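4.2 Experimental Setup and Teardown Trials

The disassembly experiments were carried out on the Neston cell, which is designed for the recovery of parts from discarded desktop computers. 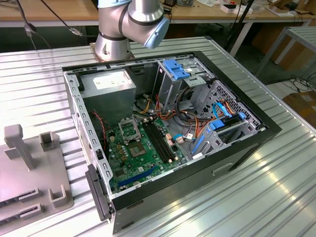 Each trial began with a computer taken from the intake shelf and placed on the worktable by an operator. The operator entered the trial number and started the planner. From that point the system chose the order of removal, and the operator was permitted to act only when the planner issued a stop request or when the safety limit on contact force was reached.

The planner, referred to here as Flasano, treats teardown as a search over a graph of parts and the connections between them. An edge in the graph stands for anything that must be released before a part can be lifted out, such as a screw, a latch or a plug. Rigid connections were handled well by the earlier version of the planner (Lumanlan and Frei). Cables were not. The earlier version gave each cable a fixed path and failed when the real path was different, a problem that becomes serious when several power leads cross the space between the power supply and the drives. The present version gives each cable a region that it may occupy and updates that region after every contact.

Figure 3. Open desktop computer on the worktable of the Neston cell, with the side panel removed. The robot arm is mounted behind the case. Power supply cables in yellow, red, orange and black loop between the power supply and the drive area, and a light blue SATA cable curves toward the drive cage.

The test set contained 207 computers supplied by Buvlow, a regional recycling firm. The computers were accepted in the condition in which they arrived, and no attempt was made to match them by maker or age. Units with missing processors or memory were kept in the set, as such units are common in the waste stream and the planner must be able to recognize that a part is absent. Joana Sequeira and Clyde Escobedo labeled the parts and connections in each unit before testing, and differences between the two sets of labels were settled by Pacita Pascual.

A trial was counted as complete when the power supply, all drives and the motherboard had been removed without damage to the board. The time limit was 900 seconds, measured from the first motion of the arm. Trials that passed this limit were stopped and recorded as incomplete, even when only one part remained. Among completed trials, the median time was 430 seconds.

Most incomplete trials ended during cable handling. The usual cause was a plug that had been found correctly but could not be gripped, as a neighboring lead lay across it. In these cases the planner tended to repeat the same approach from slightly different angles until the time limit was reached. A rule that moves the blocking lead first was added in August and is evaluated separately in Section 4.4. Results for the comparison planner, Ignacio, are given in Section 4.3 under the same time limit and the same definition of a complete trial.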